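Neville Holroyd
Aug 14, 2023

1/ I have opinions about sweeping now. I'm as disappointed as you are.

2/ Background: we moved into the Prenmont place and it has marble floors. White with gray veins, very grand, looks like a bank that ran out of money for counters. Marble hides nothing. A crumb on marble looks like evidence.

3/ My previous floor was a brown carpet. I believe it ate things.

4/ So I own a long-handled broom and a long-handled dustpan now, the kind that lets you sweep standing up like a theater usher. Wooden handles, cream pan. The dustpan handle has a hook end so you can hang it up, and I will get to that.

5/ Technique, such as it is. Pan flat on the floor, broom head right up against the lip, short strokes. I used to take a big heroic swing from across the room, and all that does is relocate the crumbs to under the fridge. 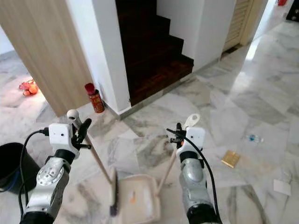

6/ Also, sweep toward the pan and then stop. Do not chase the last thin line of dust. You pull the pan back an inch, sweep, and there's a new thin line. I did this all the way to the hallway once. Get a damp paper towel and have some self-respect.

7/ Orange crumbs are the worst. I don't know what we eat that's orange. I've looked in the cabinets and I have theories, and the theories all point at me.

8/ My sister says to get a vacuum. She has a Prirer and talks about it the way people talk about a gifted nephew. It cost her 800 dollars. I asked what it does about corners and she changed the subject.

9/ A few people asked about the rest of the cleaning stuff, which tells me it's a slow Monday for everyone. Short tour of what I've learned about handles:

10/ Get a hole in the handle. Any handle. If it can't hang on a nail it will live on the floor, and then you're sweeping around the broom.

11/ Take the packaging off. I say this as a man who will leave a wrapper on a handle until it turns cloudy and then defend it as "protection."

12/ Rubber bands are fine for keeping things together until you find a better way. You will not find a better way. The rubber band is the way.
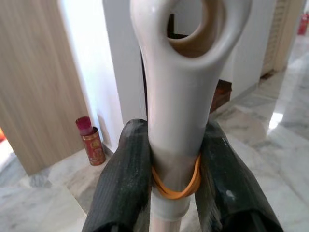

13/ Bucket. Mine's black plastic. Black was a mistake, because I can never tell how dirty the water is, and I've decided to count that as a feature.

14/ Next up is mopping. I've read the back of the bottle twice and it wants me to test a small hidden area first. It's marble. There are no hidden areas. Will report back.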